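## 4. Recording pouring demonstrations

This section covers the pouring task in the Lakex set-up. It assumes the arm is mounted, the fixed camera is calibrated (section 3) and the Etudlow recorder is running on the workstation.
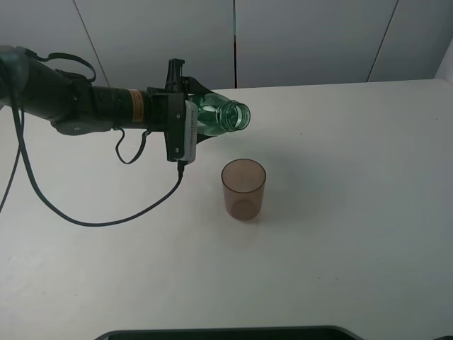

### 4.1 Before the first episode

1. Clear the tabletop of everything except the bottle and the cup. Wipe off smudges, as the segmentation step sometimes picks them up as object edges.
2. Remove the cap from the bottle and keep it off the table.
3. Stand the cup upright inside the reach area. Its position should change between episodes. The recorder suggests a new one each time.
4. Check that the gripper cable has enough slack for a full wrist turn.

**Caution:** Keep the cable clear of the cup. A cable that catches the cup will drag it, and the episode has to be thrown out.

### 4.2 Recording an episode

1. Select `pour_bottle_cup` in Etudlow and press **Arm**.
2. Guide the gripper to the bottle and close it near the neck. The mouth must stay free of the fingers.
3. Lift the bottle and bring it over to the cup.
4. Lower the mouth until it is above the rim. Hold still for 2 seconds – the recorder uses this pause to mark the start of the pour.
5. Tilt the bottle at a steady rate, then bring it back level.
6. Put the bottle down, open the gripper and press **Stop**.

**Note:** Our base set is recorded dry, with no beads or liquid. The policy learns the approach and the tilt from these episodes, and flow is added later in a smaller set (section 6).

### 4.3 How many episodes to record

Record 50 episodes per operator, then stop and run the checker. In our March tests with the Primomum policy, results kept improving up to some 800 episodes in total and leveled off after that. Varying the cup position helped more than adding operators.

Most failed trials had the same cause: the mouth stopped short of the cup and the tilt began too early. Episodes where the pause in step 4 was skipped made this worse. The checker now rejects them.

### 4.4 Clear bottles and tinted cups

Depth readings on see-through plastic are poor. Leave **Fill depth gaps** turned off for this task. It guesses at the missing surface and can place the rim as much as 5 cm away from where it is. Color images alone gave us better results.

If the rim is still not found:

- turn down the overhead light – glare on a white table is the usual problem
- move the cup away from the far edge of the table
- repeat the camera check in section 3.4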